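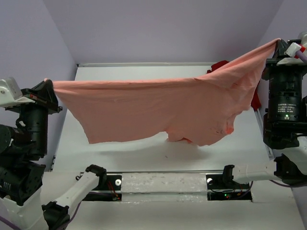
About us

Hi, and thanks for stopping by! We're Pandier, a small company with one slightly nosy question that pays our rent: can a machine do the chores yet? I started it because I was tired of reading that home robots were just around the corner while I was still the one standing over the clean clothes at eleven at night. I wanted to see for myself, and then I wanted to tell people in words my own family would sit through.

What we do is pretty simple to explain. People who run laundries, small hotels, repair shops and packing rooms come to us and ask whether a certain job is ready to hand over. We set the job up, we let the arms have a go at it, and we write down what went well and what was a mess. Then we send a plain report with a yes, a no, or (most of the time, sorry) a "sort of."

Our list of chores has 68 jobs on it right now. Some are from the home, like pairing socks, wiping down a counter or loading a dishwasher. Others come off the shop floor, like sorting screws or taping up boxes. We call the whole list Toltatico, and please don't ask me what it means – it was the only name on the whiteboard that we could all spell. Of those 68 jobs, 17 have a "yes" next to them so far. I was hoping for more, but I'd much sooner give you a short list you can trust.

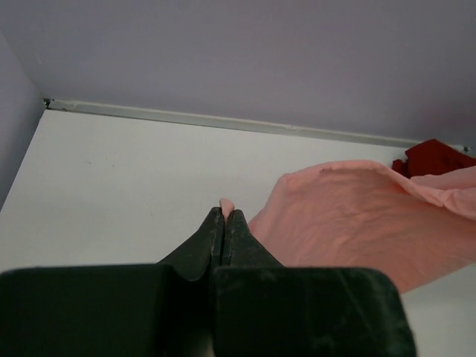

A corner of pink cloth held between the fingertips.

Laundry is where I spend most of my own time, and it's the part visitors always want to talk about. Clothes are awful for a robot! A box stays a box when you pick it up, but a T-shirt changes shape every time you touch it, and it never lands the same way twice. You and I find the shoulder seam by feel and don't even think about it. A machine has to hunt for a corner, get hold of just the one layer and keep hold of it while everything else sags and swings. I've come to respect anybody who folds for a living, and I've gotten a lot fussier about my own drawers.

Arero is our name for the laundry side of the house. It began as a side project one September and sort of took over the building. We've written up 1185 folding tries under that name, good and bad, and yes, the bad ones go in the reports too. If a shirt ends up in a ball, our customers get to read about the ball.
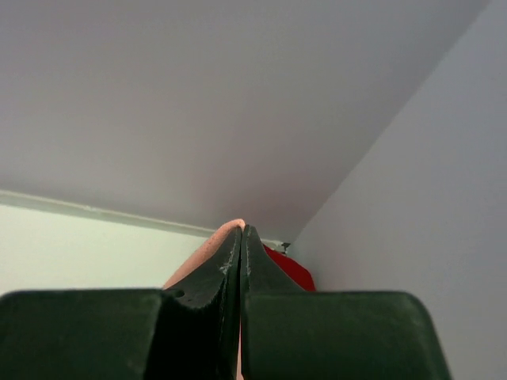

Wear and tear is the thing I bring up first when a shop owner asks me what all this will cost. Folks look at the price of the arm and stop there, but the small parts at the business end are the ones doing the rubbing and pinching. Look along the inner edges of those dark green fingers and you'll find pale scuffs, a bit heavier on the left one than on the right. I like to put that sort of thing in front of customers early, so they can plan for spare parts and for a person who knows how to swap them. We have a one-page checklist for it, and you're welcome to a copy even if you never hire us.

The other big cost is looking after the place where the work happens. Good light helps. So does a plain table and a bit of order about where things go before you start. A lot of the shops we visit get more out of a tidy bench than they would out of any machine, and I tell them so (it's bad for sales, I know).

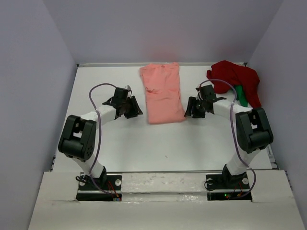
Mạch is our newest project and the one I'm most excited about. It's a reading-and-tinkering night for people who are curious about all of this and don't have an engineering background. We have 36 seats, and they fill up fast. You get a short talk, a lot of snacks and a long stretch of time to ask whatever you like. Will it take my job? Could it make a bed? Would it be safe with a toddler in the room? I'll give you my best answer, and when I don't have one I'll say so.

So, can they do the chores yet? A few, slowly, with somebody close by. I still fold my own shirts at home – and I'm still not very good at fitted sheets, so I try not to be too hard on the arms.

If you have a job you'd like us to look at, drop us a line through the contact page and tell us what the work is, how often it comes up and what you'd want "done" to look like. We read everything, and we'll write back even if the answer is no.

Page last updated 6 July 2022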